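Bivaleck 7 two-arm kitchen preparation station

Order code 2315. Supplied by Sirkadar. Page revised 12 Jul 2024.

The Bivaleck 7 is a fixed two-arm unit for cold preparation in staff canteens, hospital kitchens and contract catering. It picks up single food items, passes them from one hand to the other and places them on a board, plate or tray. It does not cut, peel or cook. Knife work stays with kitchen staff.

What is supplied
Left and right arms on a common column
Two five-finger hands, black, with removable outer covers
Control cabinet with 20 m cable
Stop button for wall mounting and one hand-held stop
Simulation licence for one workstation
Set of spare hand covers, order code 513

Countertop, boards and crockery are not supplied. The unit works with what the kitchen already has, provided each type of item has been entered in the task library.

Staffing and duties
A preparation line with one unit still needs a person on shift. In most kitchens the change is in the order of the day. The cook who used to lay out vegetables before service loads the counter, starts the task and moves to knife work while the arms sort and hand over. Someone must clear rejected items and wipe down between tasks, and this time should be put on the rota. Sites that left it off found that it fell to whoever was nearest.

At Hindetthorpe, where the first unit went into a staff canteen in March, the early shift now starts with loading and checks. The supervisor signs the check sheet before the arms are released. Two duties were added to the job description for preparation staff: approving a new task and stopping a task. Either can be done by any trained person on shift, and a stop does not need to be explained before work resumes.

Training takes one day per person. No programming is taught. Staff learn to read the task screen, fit and remove hand covers, and judge whether a simulated task matches their own counter.

Simulation before release

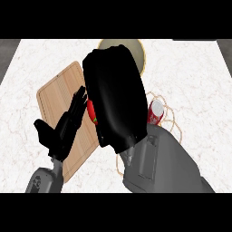

Each new task is built in the simulator and reviewed by the people who will work beside it. The review is done at the site's own pace and can be repeated after any change of layout. Handovers between the two hands get the most attention, as with the red pepper held here between the left fingertips and the edge of the right hand, with the cutting board lying under the left. Reviewers are asked to note anything they would move before loading a real counter, including drinks cans and loose mats. Comments are entered against the task and stay with it when it is copied to another site.

Cleaning and service
Hand covers are removed and washed after each shift. Forearms are wiped with a damp cloth; do not spray the wrist joints. Service visits are yearly. The Zürcher column mount can be fitted as an option where the floor is not level - state this when ordering, as it cannot be added later.

Lead time and prices on request from Sirkadar.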